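Griltusholm Household Goods Label Text Collection
Data card, version 2
September 2020

Summary

The Griltusholm collection contains the wording printed on the packaging and leaflets of small household and personal care goods sold in English. It consists of 1479 records. Each record holds the full text of one label or leaflet, a subject heading, and a note on how the text was copied. The collection is maintained by the Quintero Text Office and is intended for the study of plain language, consumer instructions and the layout of short commercial texts.

Version 2 replaces the first release in full. Record numbers have been kept wherever the underlying label is the same, so that work citing the earlier release can be checked against this one.

Scope

The collection covers care instructions, storage advice, safety wording, statements of contents and short promotional copy. It does not cover prices, bar codes, batch numbers or the addresses of individual retailers. Food and medicine labels are excluded. Those texts follow rules of their own and are better served by dedicated collections.

Items are grouped under 6 subject headings:

Kitchen and table
Cleaning and laundry
Grooming and cosmetics
Stationery and desk
Lighting and small fittings
Textiles and bedding

A label is filed under one heading only. Where an item could reasonably belong to two, the heading used by the seller takes precedence. Brushes are the most frequent case. A brush sold for applying powder is filed under grooming and cosmetics, and a brush sold for dusting shelves is filed under cleaning and laundry, even when the care instructions are word for word the same.

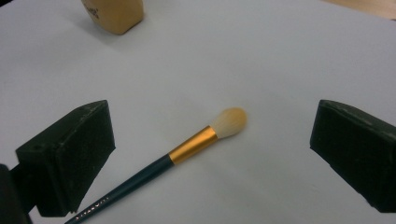

Makeup brush, filed under grooming and cosmetics.

Sources

Texts were copied from printed packaging held in the Duvholm reading room and from leaflets supplied by the Jerkance lending collection. No text was taken from websites. Where a label carried several languages, only the English portion was copied, and the presence of other languages is recorded in the field named other_languages.

Copying was done by hand. Each label was typed by one reader and checked by a second. Where the two readings differed, the label was consulted again and the agreed reading was entered. Passages that could not be read with confidence are marked [unclear] – they have not been filled in by guesswork, even where the missing word seems obvious.

Record format

The collection is distributed as a single UTF-8 text file with tab-separated fields. The first line gives the field names.

record_id: a permanent number, never reused
heading: one of the subject headings listed under Scope
text: the wording of the label, with line breaks shown as a vertical bar
text_type: care, storage, safety, contents or promotion
other_languages: yes or no
surface: card, paper, cloth, plastic, wood, metal or other
checked: yes or no
note: free text, often empty

A label that combines several kinds of wording is given the text_type of its longest passage. Users who need a finer division should work from the text field directly. Capital letters, spelling and punctuation are kept as printed, including evident errors. Trademark signs have been removed.

Short texts printed on the goods themselves

Most records come from packaging. A smaller group comes from wording printed directly on an object, such as a cup, a tin, a ruler or a handle. These texts are usually brief, and many have no verb. They are included under the same rules as other labels, with the surface field completed from inspection. Faint or worn lettering is entered only when both readers agree on every character. If agreement cannot be reached, the object is left out of the collection entirely.

Decorative wording, such as a greeting or a motto, is admitted and given the type promotion. This decision has been questioned more than once.
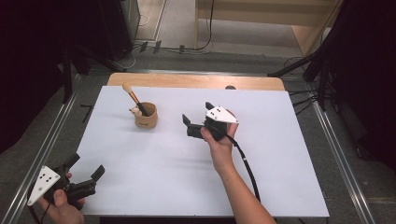 Catarina Baptista wrote during the review of the draft that a motto sells nothing once the item is at home, and that filing it with promotional copy would distort any word count made from that type. She proposed a separate type for decorative wording and asked that the point be recorded here if it was not adopted.

The proposal was not adopted for version 2, as it would have required a second reading of every record of this type. Affected records instead carry the word "decorative" in the note field and can be removed with a simple filter. The proposal will be considered again in January.

Changes from version 1

Records for duplicate leaflets have been merged. The lower record number was kept in each case.
The heading formerly called "Household, other" has been closed and its contents moved.
The surface field is new.
Hyphens at line ends have been removed where the word is not normally hyphenated.
Safety symbols are now written out in square brackets, for example [keep away from flame].

Known limitations

The holdings of the two sources reflect what was donated to them. Grooming and cosmetics is well represented, while lighting and small fittings is thin. The collection should not be used to estimate how common a given phrase is in the trade as a whole.

Dates of manufacture are missing for most items and have been omitted for all. Users should not infer a date from record numbers, which follow the order of copying.

Some care instructions are unsafe or out of date by present standards. They are preserved as historical wording – they are not advice, and they should not be reproduced as such in consumer materials.

Access and terms of use

The file is available on request for teaching and noncommercial research. Applicants are asked to state the purpose of their work in one or two sentences. Redistribution of single records in published work is permitted with acknowledgment. Redistribution of the whole file is not.

Suggested acknowledgment: Griltusholm Household Goods Label Text Collection, version 2, Quintero Text Office.

Corrections

Corrections should quote the record_id, the present reading and the proposed reading. Reports concerning a label held at Duvholm are checked against the original. Reports concerning Jerkance leaflets may take longer, as the leaflets must be requested from the lending collection.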